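Buying Arms Before You Buy a Plan
An interview with Jacinto Quezada, who handles equipment planning at Ravthorpe

Ask Jacinto Quezada what a small shop should spend on its first robot setup and he starts with the desk. "Measure it! Then measure what's left once the arms are on it," he says. "I'd have saved us a whole month if I'd done that first."

He runs purchasing for Ravthorpe's tabletop packing project, which goes by the name Gresora, and he clearly loves the job. The budget for the first round was $3,000, and he can recite where it went.
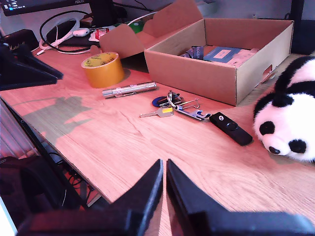

Small items and an open box on the Gresora work desk.

"The arms were the part everyone wanted to talk about," he says. "But I had a line for spare fingers, a line for cables, a line for clamps, and those lines grew." Ravthorpe got quotes from two suppliers, Maldonado and Zosanow, and Quezada put them side by side in one spreadsheet. Maldonado was cheaper up front. Zosanow included spare motors — and that won him over.

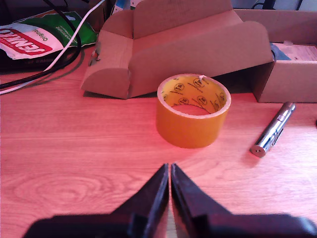
He also budgets for things to pick up, and he's happy to spend almost nothing there. "People ask me for test kits. Go look in your drawers first! Whatever you have lying around is going to be a different shape from the next thing, and you want that."

Storage was the line he got wrong. He had planned on 256 gigabytes and it filled up far sooner than he expected, so a bigger drive is on the list for July.

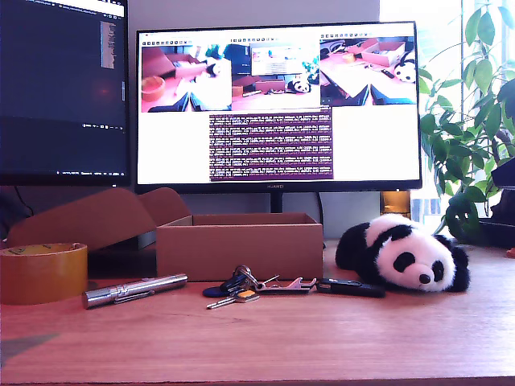 Screens are another cost he tells people to write down early. Quezada likes a separate monitor for the cameras, big enough that nobody has to squint. On the Gresora desk three camera views sit side by side on a Huawei monitor, with a terminal window underneath them, and the code gets a display of its own. "I fought against the second screen," he admits. "I was so wrong. I'd buy it before I bought better cameras."

What would he order for a second desk? He has a list of 5 items ready, and mounting hardware is at the top. 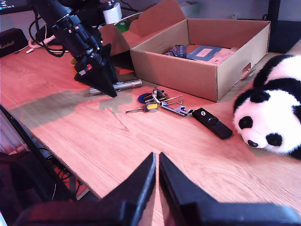
"Two arms need more reach than you think, and more power outlets too," he says. "Draw it on paper, full size. Tape the paper down and live with it for a few days." He did that for the next desk and moved a base plate 4 inches before anything was ordered.

The next request goes in come July — drive, clamps, one more set of fingers. "I can't wait to see the boxes show up," he says.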